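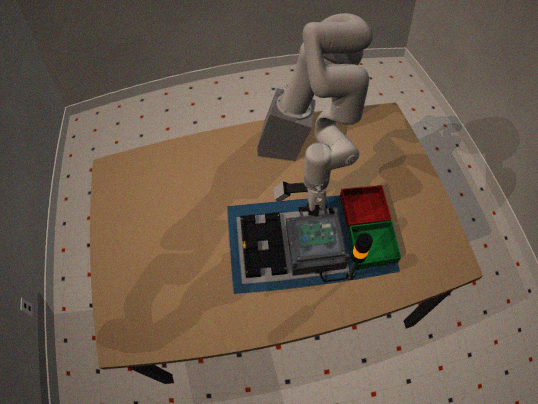 Gemberg halts board-sorting update after simulated arm drives into fixture

11 September 2024

Gemberg has pulled a software update for its board-sorting robots after the arm kept moving toward a circuit board fixture in simulation when it should have stopped. No real equipment was involved and no one was hurt, the company said.

The fault came up during a run of 200 simulated cycles at the firm's Jatdale office. The task is a simple one. The arm takes a part from the workspace, checks it at the board fixture and drops it in the red bin or the green bin. In 14 of the cycles the arm reached the fixture, received a stop command and carried on down at reduced speed until the software registered contact.

"The stop was sent and the log shows it was received," said Farzana Selvanayagam, who leads the simulation group. "The controller then treated the next position request as a reason to start again. That is a fault on our side and we've said so to the customer."

The customer, Drikside, had been due to load the update at its repair plant this month. It will stay on the previous version, which passed the same run without a fault.

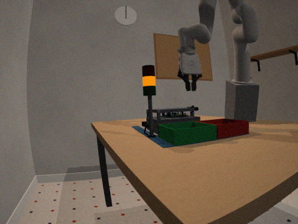
The simulated cell, with the signal tower showing its middle light.

Engineers also found a problem with the signal tower. In the affected cycles it stayed on yellow, the color the cell uses for a paused arm, while the arm was still moving. On a plant floor that would tell a worker it was all right to reach in and clear a bin.

Dymphna Fahy, the safety lead at Drikside, said the light worried her more than the contact with the fixture. "A bent fixture is a day's work to replace," she said. "A light that says paused when the arm isn't paused is something else." She has asked for the tower to be driven from measured joint speed in future, so that it no longer depends on the controller's own report of what it is doing.

The plant's guard doors cut power to the arm when opened and are wired apart from the controller. Fahy said those would have worked whatever the software did, but that she did not want to rely on them for a fault that was already known.

Gemberg traced the error to a change made in February, when a wait of 876 milliseconds after each stop was taken out to shorten the cycle.

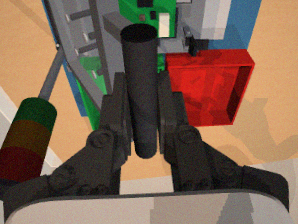 With the wait gone, a position request already in the queue could arrive right behind the stop and clear it. The change had been tested on its own, but only with the gripper well above the table, where few requests are queued. Close to the parts the arm makes many small corrections — and that is where the stop was lost.

A repaired version empties the queue whenever a stop is received and needs a separate command before motion can resume. It has been through 159 cycles so far with no repeat of the fault. Lalit Dixit, who wrote the repair, said the full run would be done again from the start once the tower light had been changed as well.

Drikside said it would send one of its own engineers to Jatdale to watch that run before setting a new date for the update.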